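Grelstead Hall fit-out: progress report to the Frerichs Fund
Prepared by Mwende Mussa, project lead

Dear Dörte,

August has been our best month yet, and I'm delighted to be writing this one! When you last heard from us the big room still had dust sheets over half of it and we were arguing over light switches. Now we are using it every day, people come in and look straight up, and the work left to do fits on a single page.

Spending and schedule

We have spent 892 of the 1,068 labor hours in the grant, and the remaining hours are set aside for the storage room, the back step and snagging. The electrical work finished a week ahead of the plan you approved in spring. The painting ran over by four days (the high corners needed a second coat, and the tower had to come back for it), so we end up a little ahead overall. Materials are within budget. The one line that moved is window hardware, where Grondier raised its prices between the quote and the order. Liis Lill covered the difference out of the contingency and the paperwork is in the shared folder.

The main room

The ceiling is the part I keep wanting to show people. It is white all the way across now, and with the height we have, that has changed the whole feel of the place. The air conditioner is up, the round lights are in, and the slim tubes over the mezzanine give a good even light for anyone working up there. We kept the black railing along the mezzanine as you suggested, and I'm so glad we did — it looks great against the white.
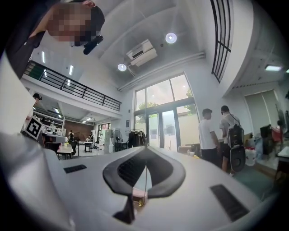
Will the mezzanine be open to the public this fall?

Small groups will be able to use it from the first week of the fall program, with a limit of 63 people in the building as a whole. Larger bookings will stay on the main floor until the second handrail on the stairs has been fitted and signed off.

The glass at the back has been a real success too. We get daylight deep into the room, with green leaves to look at on the other side, and the morning groups have started asking for that end. Beathag MacLeish measured light levels at 10 a.m. and again at 4 p.m. and found we can leave one bank of lights off for most of the day. She'll send you her readings separately.

Still to do

Storage room: shelving is ordered from Nosmont, delivery promised in two weeks.
Back step: concrete repair, one day's work, weather permitting.
Air conditioner: first service and a short handover session for staff.
Stairs: second handrail, as above.
Snagging: paint touch-ups by the entrance and one door closer that slams.

One request

Hortensia Yupanqui would like to move the unspent paint money into blinds for the upper windows. The late sun comes in low and makes the projector hard to read. It would not change the total, and we'd need your okay before she places the order.

Come and see it if you can. Sunday afternoon is quiet and I'd love to show you around from upstairs.

Warm regards,
Mwende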